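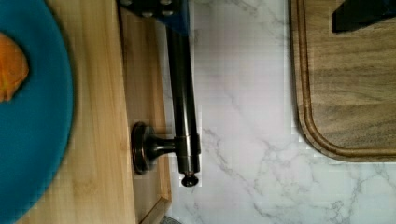 Can a robot arm tidy a kitchen bench yet?

Household > Kitchen > Machines and gadgets
2 min read

Delphine Lyons
My brother and I are pricing an arm for the café's back kitchen. The jobs are boring ones: put the bread away, open and close a drawer, move fruit off a plate, wipe down after. Nothing hot, no knives. Can one do this unattended, or are we a few years early? The bench would be about as crowded as the one in the picture.

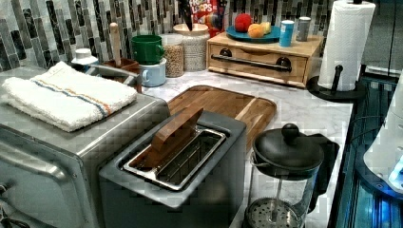
Toaster, French press and paper towels, with the drawer at the back.

Jelle Verhoeven
Not unattended. I looked after an arm at Nornby until May. Drawers were the easy part. Ours had a long bar handle and it managed 22 pulls in a row before it missed one. Glass was another matter – it often couldn't judge where the side of a clear jar was. Fold towels yourself for now.

Check the reach before you pay for anything. If things sit at the back against the tiles, the arm has to come in over whatever is in front.

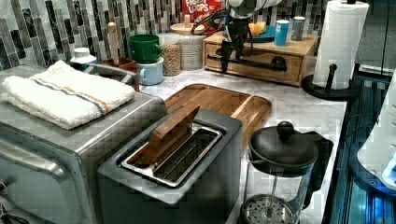 Gripper above the drawer, long black handle facing out.

Nosow
just get a dishwasher mate

Xue
I agree with Jelle on glass. I'd add space. People measure the base and forget the elbow. Cut a piece of cardboard to the length of the arm and swing it over your bench on a quiet Tuesday. If it hits the canisters, so will the robot. Fruit on a plate is a fair first job, as the colours stand out and a dropped apple won't hurt anyone. Wiping down I'd still do by hand. 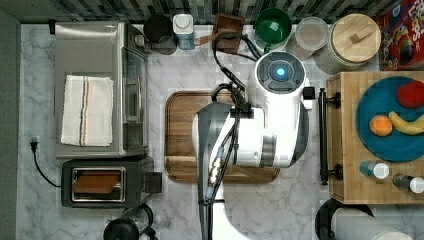 Arm over the dark cutting board, fruit on the teal plate at right.

339 views · 2 shares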